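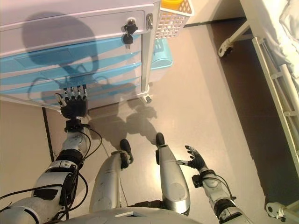 Does an antibacterial coating mean a surface needs less cleaning?

Murkitz has seen no evidence that it does. A coated surface still collects dust, grease, soap and skin, and those have to be wiped off the same way as before.

MEDIA RELEASE
Grumdale, February

Murkitz asks Kocsis to show its working on Trerkton coating claims

Household consumer group Murkitz has called on coatings supplier Kocsis to publish the full test results behind Trerkton, the clear surface treatment now being offered as a paid extra on furniture, bathroom fittings and small appliances across the Grumdale region.

Kocsis advertises Trerkton as cutting household cleaning "by up to 62 per cent". Murkitz wrote to the company asking what was measured, on which surfaces and for how long. The reply was a two-page brochure. The brochure repeats the 62 per cent figure, in larger type, and refers to a laboratory summary that is available to trade customers only.

"Up to" is doing a lot of work in that sentence. A product that saved one household 62 per cent and every other household nothing at all would meet the claim. We would like to know what the ordinary household got, and whether anyone asked.

The treatment adds 18 per cent to the price of a typical item, according to price lists Murkitz collected from Grumdale retailers. For a family fitting out a spare room for an older relative, with a bed, a cabinet and a chair all treated, that is real money. Several members told us they had been offered it at the counter as though it were a health measure. Kocsis makes no health claim in writing. It says it can't answer for what sales staff say, although the training sheet they are given carries its logo.

What the brochure leaves out

The only test described in any detail was carried out on flat sample tiles, over 30 days, in a room where no one lived. The tiles were not scrubbed, leaned on, splashed or knocked with a vacuum cleaner. Murkitz does not doubt that the tiles stayed clean. Most tiles would.

The brochure says the coating is "permanent with normal care". Normal care is defined further down as wiping with a damp cloth only, with no bleach, cream cleanser or abrasive pad. Anyone who has tackled a ring of soap scum will have a view on how normal that is.
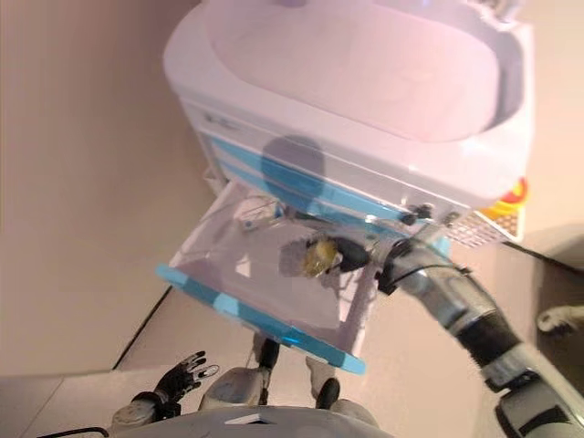 Our advice on buying for cleanability is duller than a coating and costs nothing extra. Look at the shape before you listen to the claim. Soap and grime settle in seams, grilles and corners, and a flat tile has none of those. On a white unit like this one, the rounded basin would take a cloth easily enough, while the panel of small square openings on the side is the sort of place we would look at twice. A drawer that pulls out towards you is worth having, provided you can get a hand into the back of it. Try it in the shop.

What Murkitz is asking for

Murkitz wants Kocsis to release the complete laboratory report, state the average result alongside the best one, and stop using the word "permanent" until it has tested Trerkton in lived-in homes. We have also asked retailers to take the treatment off quotes unless the customer requests it. Two have agreed. The rest have told us the matter is under review, a phrase we have met before.

If the full results support the advertising, we will say so in our next bulletin and colour us surprised. Until then our advice to members is to keep the 18 per cent and buy a decent cloth.

Customers who have already paid for Trerkton should hold on to the receipt and the care leaflet, and should note any dulling, peeling or staining as it appears. Murkitz would like to hear from them, including from anyone who is happy with it.

About Murkitz

Murkitz is an independent consumer group based in Grumdale with 2,000 members. It takes no advertising and accepts no products for review. Media enquiries can be made through the Grumdale office before 4 pm.

Ends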